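把三个网盘合并成一个的过程,记一下。不是教程,教程是给做成了的人写的。

起因是 Marras 发邮件说免费空间快满了。我看了一眼,里面最大的文件是我从另一个网盘备份过来的压缩包,压缩包里是第三个网盘的导出。也就是说我这几年一直在花流量把同一批照片搬来搬去,像搬家公司的实习生。

先交代家底。Marras 放照片,因为当年手机预装。Reklow 放工作文件,因为前东家用。Flarham 放“其他”,占得最多。还有一个 Prestthorpe,我只记得注册过,密码提示是“老地方”。谢谢当年的我,老地方是哪儿。

需求很朴素:一个地方能搜到所有文件。就这么一句。写在便签上贴了一个月,期间我又新建了两个同步文件夹。

第一个方案是聚合工具,就是那种把各家网盘挂在一个界面里的东西。登录页很漂亮,请求的权限也很漂亮:读取、修改、删除、代表您分享、在您离线时访问。我找了半天有没有“代表您上班”,没有,遂取消。

换了一个开源的,本地跑,权限自己管。安装说明第一行写着“非常简单”。按我的经验,看到这四个字就该先去烧壶水。

水烧开了,依赖没装完。

装好以后接 Reklow,很顺,点两下就授权成功。接 Marras,需要先去开发者后台建一个应用,填应用名称、应用图标、隐私政策网址。我一个人看自己的照片,要写隐私政策。写了,全文:“我不会把我的照片给我以外的人看。”过了。

Flarham 没有开放接口,只有一个“导出全部数据”的按钮。按下去,提示准备好以后会发邮件通知。邮件半夜来的,下载链接早上失效。这个时间安排应该是专门研究过用户作息的。

第二次导出我守着。31 个压缩包,每个 2GB,不能批量下载,点一个弹一次“您确定吗”。点到后面我已经不太确定了。

有朋友问为什么不直接在网盘之间互传,不经过本地。好问题,我也问了客服。客服机器人回答:“您可以先下载到本地,再上传到目标网盘。”然后邀请我给这次服务打分。

解压以后发现文件夹结构没了。原来分好类的东西全部平铺,按上传时间命名,中文文件名变成一串百分号。我花了好几年养成的归档习惯,被一个导出按钮还原成了大学宿舍的桌面。

文件名倒是能救,写个小脚本解码就行。脚本写得很快,跑得也很快,快到我没来得及想起来应该先拿副本试。现在有一批文件叫“未命名”,另一批叫“未命名(1)”。

好在原件还在 Flarham。于是再导出一次,再点一遍那些“您确定吗”。这回我每次都很确定。

重复文件的问题。去重工具有两种:一种比较文件名,一种比较内容哈希。前者会把所有叫“扫描件”的东西当成同一个,后者很老实,但我的照片在不同网盘里被压缩过不同的次数,肉眼看着一样,哈希值各过各的。

所以同一张火锅照片我现在有四个版本,清晰度依次递减,像是我离那顿饭越来越远。

试了相似图片识别。阈值调低,它认为所有的猫都是同一只猫。阈值调高,它认为我家的猫每天都是新猫。哲学上都站得住,工程上都没法用。

中途想过放弃云,买块硬盘算了。去翻抽屉,翻出来三块旧硬盘,上面贴的标签分别是“备份”“备份新”和“备份(用这个)”。没敢插。

后来还是插了“用这个”。里面是另外两块硬盘的目录截图。

回到聚合工具。搜索索引建了一晚上,早上起来第一次搜索,输入“合同”,秒出结果,第一条是我下载的一份合同模板,第二条是同一份模板的另一个版本,真正的合同在第五页。但是,搜得到。我当时真的鼓了一下掌,家里没别人。

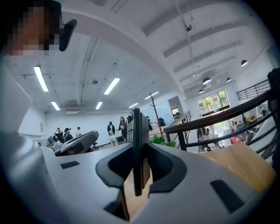 高兴到下午。Marras 的授权过期了,要求重新登录。重新登录需要验证码,验证码发到一个旧邮箱,旧邮箱的登录验证绑在一个我已经不用的手机号上。这条链子我画了张图,画完发现图存在 Marras 里。

申诉表要求填写“您最近一次上传的文件名”。亲爱的,我就是因为不知道自己有什么文件才干这件事的。

填了“未命名(1)”,通过了。脚本那件事我决定不再后悔。

说说配额。各家显示容量的方式也不统一,有的按 1000 进位,有的按 1024 进位,有的把回收站算进去,有的把别人共享给你的也算进去。Reklow 最绝,它把历史版本算进去。一个表格我每改一次,它就替我记一次,非常忠诚,按月收费。

那个表格是我的记账表。里面有一行就是 Reklow 的订阅费。

同步冲突也遇上了。两台电脑同时开着,聚合工具和官方客户端都想当家,一个往上传,一个往下拉,同一个笔记文件生成了五百个“冲突副本”。数字我没有夸张,它在第 500 个的时候停下来,弹窗说达到上限,建议我“手动处理”。

手动处理的意思是全选,删除,保留最大的那个。后来发现最大的那个之所以最大,是里面粘了三遍同样的内容。行吧,也算一种备份。

教训是官方客户端要退干净。光关窗口没用,它会缩到右下角装睡,开机再起来。得进设置把开机启动关了,再去系统的启动项里关一次。两个地方都要关,它俩互相不通气。

关于加密。聚合工具建议给敏感文件夹单独加密,密钥由用户保管,丢了谁都没办法。我把密钥写在一个文本文件里,放进了那个敏感文件夹。三秒钟以后意识到问题,趁还没锁上又拿出来了。这三秒是整个项目里我反应最快的一次。

现在密钥抄在纸上,夹在一本书里。书名不说。主要是我得先想起来。

Prestthorpe 的事有后续。“老地方”试了 20 次,账号锁了,于是走找回流程,居然很顺,一封邮件就进去了。早点走找回不就完了。

里面只有一个文件,叫“重要.txt”。打开,是 Flarham 的旧密码。旧的那个,早改了。

最后的结构:照片全归 Marras,文档全归 Reklow,Flarham 清空以后留着当临时中转,聚合工具只管搜索,不给它删除权限。对,和原来几乎一样,只是我现在知道为什么这么放了。

Flarham 的注销页我也去看了,要先回答一份问卷,“您为什么离开我们”,单选,没有“31 个压缩包”这一项。先不注销了,懒得选“其他”。

有人私信要脚本。不发。你们的文件和我无冤无仇。

要用的话,先在一个只有几个文件的测试文件夹里跑一遍,看清楚输出再放到正式目录。这句我现在打印出来贴在显示器边上,就在原来那张便签的位置。

补一条:刚收到邮件,Marras 说免费空间快满了。我去看看是什么。

是聚合工具的索引备份。它默认每天往 Marras 存一份,设置在“高级”里,第二屏,最下面。关了。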